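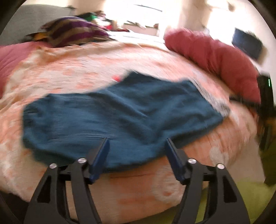 Rhun Gwynne asked whether the Dovach kit could be judged on bedding at all, given that the vendor's own test sheet only covers boxes and bottles. The vendor sheet was left out of the review for that reason, and the episodes in this set were recorded on soft goods in furnished rooms.

# Dovach hand-held gripper kit: review set, soft goods

Version dated 20 Jan 2026. Maintained by Hagos Lencho.

## Scope

The set supports a review of the Dovach kit as a tool for recording cloth handling by hand. It covers the gripper, the camera mount and the `voyle` export tool supplied with it. It doesn't cover the robot-side adaptor, which Prarwood sells separately.

## Contents

| Item | Value |
|---|---|
| Episodes | 478 |
| Rooms | 12 |
| Operators | 3 |
| Frame size after export | 1024 x 1024 |
| Lens | wide-angle, uncorrected |

Each episode is one attempt at one cloth item. Failed attempts are kept and marked `outcome: fail`. Episodes stopped by the operator are marked `outcome: abort` and should be left out of success rates.

## Layout

```
undora_soft/
 episodes/
 calib/
 labels.csv
 CHANGES.md
```

`labels.csv` has one row per episode: `episode_id`, `room`, `operator`, `item`, `surface`, `outcome`, `note`. The `note` column is free text and has not been tidied.

## Review findings

- **Finger pads.** Grip on towelling was good. On thin cotton the pads tended to pick up the layer underneath as well. This was worst on quilted covers.
- **Fingers.** Stiff enough for laundry. They bow slightly when pressed down hard, and the reported opening width is then too large.
- **Screws.** The finger screws worked loose during long sessions. Check them before each recording. The manual gives no torque value.
- **Camera.** The field of view is wide enough to keep both pads visible throughout a grasp. Fast wrist movement gives motion blur towards the edges, and the corners are dark at all settings.
- **Export.** `voyle` drops the last frame of an episode if recording is stopped during a write. Fixed in the November release. Earlier episodes were exported again.

## Known problems

1. Cloth on cloth of a similar colour is hard to label. Two passes were made and the second one stands.
2. Frames facing a window are overexposed. No correction was applied.
3. Operator 2 is left-handed and approaches most items from the opposite side. Split by operator if this matters to your work.
4. Calibration for room 7 was lost. The file in `calib/` for that room is copied from room 6.

## Use

Undora members may use the set for testing and for comparison with other kits. Don't publish frames that show the inside of a home without asking first. Corrections to labels go to Hagos Lencho with the episode number and the proposed value.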